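The Cumodach
A novel, in hardback
Signed copies sent out by me, the author, from my own hallway

Right, so this is the page where I'm supposed to sell you my book, and I've put it off for weeks because I'd far rather be writing the next one. But the boxes are here and I can't get to the coat hooks, so let's have a go!

The Cumodach is a ghost story, mostly. It's set in Fladent, a harbour town I made up years ago and have never quite managed to leave, and it follows a ferry pilot called Wickramasinghe who comes home to clear out her mother's house and finds a room on the landing that wasn't there when she was a girl. The cumodach is the thing that lives in it. I won't tell you what it looks like (I wrote that chapter over and over and it still gives me the creeps), only that it's very polite and it always asks before it takes anything.

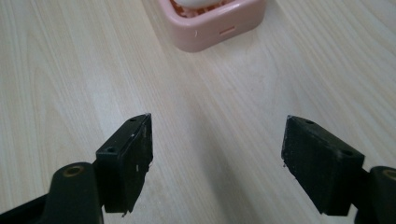

There's a love story in there too, a slow and rather cross one, between two people who are both old enough to know better. My sister skipped the ghost bits and read only those, and she tells me it holds up perfectly well that way. Please don't do that. Well, do it if you like, you'll have paid for it.

If you like your horror with a lot of blood, I don't think this is the one for you. If you like damp wallpaper, bad phone lines, long family grudges and the feeling that somebody has just gone out of the kitchen, then yes, come in, sit down.

What you get

One hardback with a sewn binding and a ribbon. The first printing is 2,000 copies, and 200 of those are numbered by hand and come with an extra short story, "The Pilot's Supper", which takes place 2 years before the novel opens. You can read it before or after. I'd say after, but my editor says before and we've stopped discussing it.

I'll sign any copy you order here. If you want it made out to someone, put the name in the notes box exactly as it should be spelled, capitals and all. I can't rub out ink, and I've already got a shelf of books made out to people who don't exist.

The publisher is Furnorix, a tiny press with very good taste in paper. They also do the e-book, which you'll need to get from them directly as I can't sell it on this page.

A little taste

People always ask for the opening, so I've copied it out below. It's one of the letters that run between the chapters.
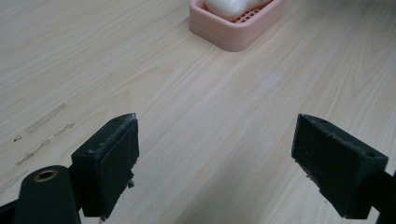 Fladent, December

Dear Wick,

You asked me to count the stairs and I have. There are the same number going up as there ever were. Coming down I make it one more, and I have done it in my stockings and in my boots and with the lamp and without.

The man from the ferry office came about your mother's papers. I gave him tea. He asked who was upstairs and I said it was the pipes, and then the pipes said good afternoon to him.

Come before the ice if you can.

(The letter writer gets her own chapter later on, by the way. She's my favourite.)

Postage

I pack everything in stiff card and go to the post office most mornings. Numbered copies go tracked, ordinary ones go by normal post unless you choose otherwise at the checkout. If yours turns up with a bashed corner, send me a photo and I'll post you another.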